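Flenham Guest Room: Four Pictures and Some Doubts

I was asked to put up a gallery of the small bedroom at Flenham, the one with the teal bed, and I said yes before I had worked out what there was to say about it. It's a small room with a single bed. The case for it, as it was made to me in November, is that a bed with a tall padded headboard, a couple of pillows and one good cushion will pass for a sofa during the day and turn back into a bed at night with very little effort. I have heard this about every daybed I've ever been near. In my experience they spend the day being neither.

Still, I've slept in worse, and I spent long enough in this room to form an opinion or two. Read the text with the pictures or skip it. Kelly Tavares edited the first version and took out most of my complaints. I have put a few back.

First, light. The brochure for the house calls the room "bright at any hour," and I went in ready to argue. The pale surfaces do throw a lot of it back at you, I'll grant that. Small dark things show up strongly against white, and so, I suspect, will every hair and crumb. Pale rooms look great to people who don't do the dusting.
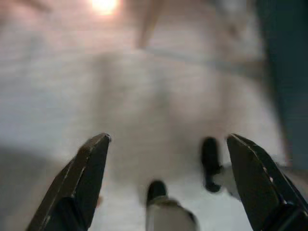
Ximena Ayala wrote in to say that I'm being unfair to pale rooms, that she has kept one for 7 years, and that dust is easier to deal with when you can see it. She would sooner wipe a white surface twice a week than find out in spring what a brown one has been hiding. Fine. I'm printing it because it's a decent point, though I notice it still ends with her wiping something twice a week.

On to the bed, then, and the question of how much should be on it. The rule I was given for Flenham was two pillows and one cushion, changed together, and everything straightened before the next guest. It sounds modest. Then you try to decide where the cushion goes, and you find that each person who makes the bed has a firm view. Xiaoqing Jiang wants it flat in the middle. Yufang Yuan wants it leaning on the pillows. I wanted it in a closet.
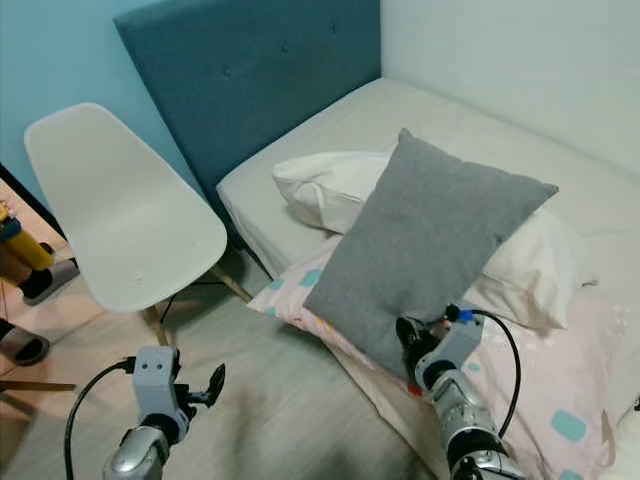 Cushions set on one corner have always struck me as a hotel trick, the sort of thing that looks good until the first person sits down. I once stayed at a place called the Brekke where the desk handed out a printed card showing the correct angle. But the gray one here stands on its corner in front of the two white pillows and, annoyingly, it suits them. It's knitted, with that slightly mixed, heathered color that forgives a lot. If you must own a bed cushion, plain gray knit is a sensible way to lose the argument. I'm less sure about the pink bedding with the teal and blue rounded squares under it. It's cheerful. I just don't know that a guest over the age of ten wants to be cheered up to that extent at seven in the morning.

The chairs are where I really dug in. A small bedroom needs one chair, for clothes. Everyone says the chair is for reading, and it's for clothes. So I asked why this room should have more than that, and was told that they're light, that they can be carried to the other rooms when there's company, and that they have to live somewhere. The last part I believe.
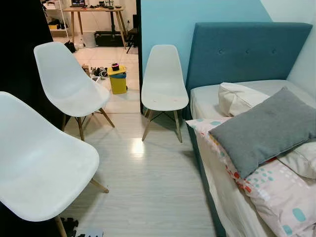
Page last changed: November, 4:30 p.m. (chair notes revised, K.T.)

Three of them, as you can count for yourself, white shells on light wooden legs with thin dark wire bracing. I like the look well enough. It's a style you now meet in every dentist's office and sandwich shop, so points off for surprise. A smooth white seat also shows its smudges, and a blanket thrown over the back has a way of sliding straight to the floor. Yufang Tian's suggestion is to keep one by the headboard as a nightstand and move the others out. I tried a shell chair as a nightstand at home and the water glass leaned like a ship's lamp, so I'd want a flat tray on it at the very least.

The headboard I have no quarrel with, and I looked for one. Teal is a color I would never pick from a swatch, and next to a light blue wall it ought to be too much. It isn't. The side of the bed base is done in teal as well, which helps it look like one piece of furniture. The button tufts are few and small. My only worry is whether anyone will ever vacuum them.

That leaves the sofa question, the one I started with. To get from bed to sofa you have to lift things off, pull the bedding straight and put things back along the wall side so there's something to lean on. The claim was 2 minutes. I'd allow more for anyone who cares how it looks, and less for anyone who doesn't, and I know which of those I am after dinner. A soft cushion is at least easy to grab by a corner. Big pillows are worse - they go lumpy the moment you let go of them.

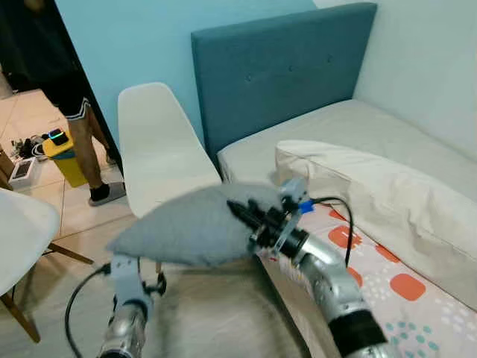
Blue-gray cushion up off the bed, big cream-colored pillow still to be dealt with.

Would I sleep there again? Yes. Would I call it a sofa? Ask me when somebody has sat through a whole movie on it without sliding forward. More comments can go to Kelly, who is nicer about them than I am.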